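How to Set Up a Tidy-Up Test for a Robot Arm in Simulation

People often ask whether a robot can clear a table yet. The fair answer depends on the table, the objects and what you count as cleared. This page shows how to set up a small tidy-up test in simulation so that you get an answer you can compare with someone else's. It covers the layout, the task list, the scoring and the mistakes we made in our first month of doing it.

You need a physics simulator, an arm model with a two-finger gripper, and a set of everyday object models. We use Carkura to build the room and Gastix to run the trials, but any pair of tools that can reset a layout from a saved file will work.

Step 1. Pick the surface and the objects

Start with one table and leave the shelves and the sink for later. Choose objects that call for different grips. A cup can be picked up by the rim. A banana has to be taken across its body, and the angle changes with how it lies. A spray bottle is narrow and tips over if a finger touches it first. A small block is easy to hold but hard to find when its color is close to the color of the table.

Include at least one container that things can go into. A crate with open sides is a good choice, as it gives the planner a rim to clear and the camera a confusing background.

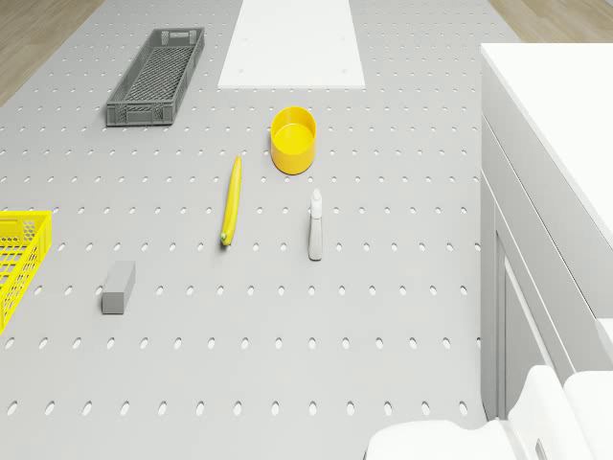

Skovach Home Robotics Club - Simulation Group

Leave open space between objects for the first round. Crowding is a separate problem, and if you mix it in too early you will not know which problem you are looking at. Once the arm can handle the spaced layout, move the objects closer together in stages.

Step 2. Write the chores down as plain sentences

Write each chore the way you would say it to a person. These are the ones we started with:

Put the banana in the bowl.
Put the yellow cup in the gray crate.
Move the mugs onto the white board.
Put the small block in the yellow crate.
Stand the white bottle next to the plate.

Under each sentence, write what the end state must be. "In the bowl" means the banana is resting on the bowl and nothing else is holding it up. "Onto the board" means the whole base of the mug is over the board and the mug is upright. Do this before you run anything. If you write the rule after watching a trial, you will bend it to fit what you saw.

Step 3. Set the arm and check reach

Decide how the arm is mounted before you place objects. An arm hung from above keeps its base off the work surface and can come straight down on most things. It also has trouble with anything that needs a low, sideways approach, such as sliding a flat plate to an edge to get a finger under it.

Run the gripper to each corner of the work area at two heights: just above the surface, and high enough to carry a bottle over the tallest crate. If it can't reach a corner at both heights, keep objects out of that corner or move the mount. About half of our early "grasp failures" were reach failures that we had labeled wrong.

Step 4. Build the full layout

When the simple version runs, add the rest of the objects. Keep the room, lighting and table the same so the object set is the only change. Use a mix of sizes and shapes, and put a few small things where they are easy to overlook.

Save the layout as a file with a fixed start position for every item. Then make 30 variations by shifting and turning each object a little. Check every variation by eye for objects that start inside each other. The simulator will push them apart on the first step, sometimes hard enough to throw a mug off the table.

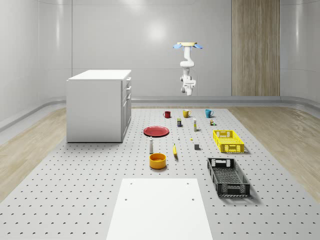 The arm over the full layout, with mugs along the back and the two crates to the right.

Step 5. Run the trials

Run each chore on every variation. Set a time limit of 200 seconds per trial and let it run to the end unless the chore is done. Don't restart a trial that looks bad. A slow recovery is useful to know about, and a person at home would see it too.

Keep a log with four fields: the chore, the variation number, pass or fail, and the first thing that went wrong. The last field matters most. We use short labels such as missed grasp, dropped, wrong object, knocked over, out of reach and timed out.

Step 6. Score it

Report each chore on its own. A single average hides too much. In our last full set, the banana chore passed most of the time and the plate chores passed 41 percent of the time. Averaged together, they looked like a robot that was fairly good at everything.

Also count damage. If the arm puts the cup in the crate and tips the bottle over on the way, log a pass with damage. Most people would not want that robot near their dishes.

What the results tell you

Simulation is good for finding out what an arm can't do. If it fails on a clean layout with perfect knowledge of where everything is, it will fail in a kitchen. A pass tells you less. Real cups are slippery, real bananas bruise, and real bottles are half full.

From what we have seen, picking up single, firm objects and dropping them in a bin is close to ready. Flat items, tight spaces and anything with liquid in it are not. Sorting falls in between - the arm can usually do the moving, but it picks the wrong small object more than we'd like.

Common problems

Object slides out of the gripper: check the friction values first. The defaults are often too low for plastic.

Gripper hits the crate rim: raise the carry height, then check reach again as in Step 3.

Different results from the same file: fix the random seed. We follow the Mac Giolla checklist for this and keep the seed in the file name.

Runs too slow: turn off the camera rendering for chores that don't use vision. We got through 1000 trials overnight that way.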